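3.2 Collecting demonstrations

All demonstrations were recorded on the two-arm station by remote control. The operator sits behind the station and moves a pair of small leader arms, and the follower arms copy the joint angles. We did not use force feedback. Two operators, Kasten and Stüber, shared the recording, and each practiced on a separate block-stacking task before any pouring data was kept.

An episode starts with the bottle and the cup standing on the table and ends when the bottle has been put back down. The operator was free to choose which arm to pour with. We asked only that the grip be on the body of the bottle, below the shoulder, and that the tilt be started before the mouth was over the cup — early trials without this rule gave long pauses that the policy later copied.

We recorded 1,784 episodes in total. Of these, 413 were dropped after review, mostly for a knocked cup or a second grasp. A further 311 were set aside for testing and were never used in training. Figure 2 shows the pour stage from the head camera, with the bottle held in the right gripper and the left gripper open.
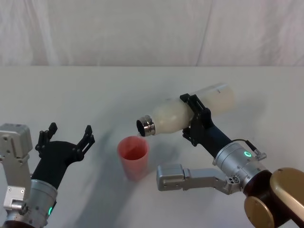 Figure 2. Pouring stage of the cup task, head camera view.

Joint angles and gripper widths were stored with every camera image. We cut the still periods at the start and end of each episode but left pauses in the middle alone, as trimming them made the arm motion jump during playback. Labels for the grasp, pour and return stages were added by hand by Marras.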